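Notes from the Automation Club: Turning a Page

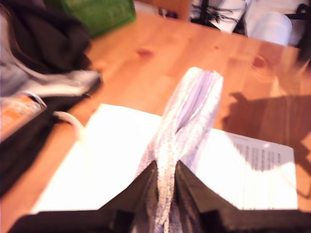 The gripper with a bundle of pages raised, book open on the pine table.

Members and parents have asked for a fuller account of the page-turning project than the termly newsletter allows, and I am pleased to set one down on this blog. The views expressed are my own as supervisor of the student group and should not be read as a statement by Rollano College.

The project began as an entry for the Cukdale Challenge, an annual competition for school and college teams. Entrants in our category must present a robot that assists a seated reader. The rules require that the book be an ordinary bound volume, supplied on the day and not seen by the team beforehand. A turn is scored as complete when one leaf, and one leaf only, has passed from the right-hand side to the left and remains there. Marks are deducted for creased paper, for a book displaced from its starting position and for any intervention by hand.

Our students elected to use a gripper with two fingers. A suction arrangement was considered in the first weeks and was set aside on grounds of cost and noise. The decision was recorded in the project log together with the dissenting opinion of two members, who continue to hold it.

The principal difficulty is the separation of leaves. Two fingers closing on the edge of a book will readily take hold of a great many pages and will lift them with complete confidence. Taking hold of one is a different matter. The photograph at the head of this post shows the former case, with a thick bundle standing up from the spine and the remaining pages lying flat on either side. In the log such an attempt is entered as a "block lift". The students have proposed several less formal terms, which I have asked them to keep out of the written report.

By the end of November the group had recorded 1,752 attempts. Of the most recent 131, 42 were scored as complete turns under the competition rules. Block lifts accounted for roughly half of the failures. The remainder were divided between attempts in which the fingers closed on nothing and attempts in which the leaf was raised correctly but fell back to the right. I regard these figures as respectable for a first-year project, although they would not at present secure a place in the final.

A number of observations may be of use to other clubs undertaking similar work.

The age and binding of the book matter a great deal. A stiff new paperback resists lying open and closes upon the fingers. An older volume with a relaxed spine is considerably easier, and the group was slow to notice that its early success was owed largely to one such book. Testing now rotates through a set of volumes borrowed from the college library, with the librarian's consent and on the understanding that damaged copies will be replaced. Three have been replaced so far.

Lighting has also given trouble. White paper under a strong lamp offers very little for the software to work with, and the edge of the upper leaf cannot be told from the leaf beneath it. The lamp has been moved on several occasions. Its position is now marked with tape, and members are asked to leave it where it is.

Speed should be reduced well below what seems sensible. The students were reluctant to accept this, as a slow machine makes for a dull demonstration. A comparison of 50 attempts at each of two speeds settled the question in favour of the slower setting, and the code has been amended accordingly.

The next stage of work concerns the fingertips. One sub-group is preparing a softer pad, to be drawn lightly across the corner of the page before the fingers close, so that the leaf bows upwards and may be taken singly. A second sub-group is adapting the Nedomier control library, which the club has used in previous years, so that a block lift is recognised from the opening of the fingers and the pages are set down again before the turn is attempted. The two pieces of work are to be joined after the holiday.

The club is grateful to the Naidoo Fund, whose grant met the cost of replacement motors and of the regional entry fee. Meetings continue on Friday at four o'clock in the usual room. New members are welcome at any point in the year and need no previous experience of programming. Anyone with unwanted hardback books in sound condition is invited to leave them at the college reception, marked for the attention of the Automation Club. Dictionaries are not required, as we have been given several already.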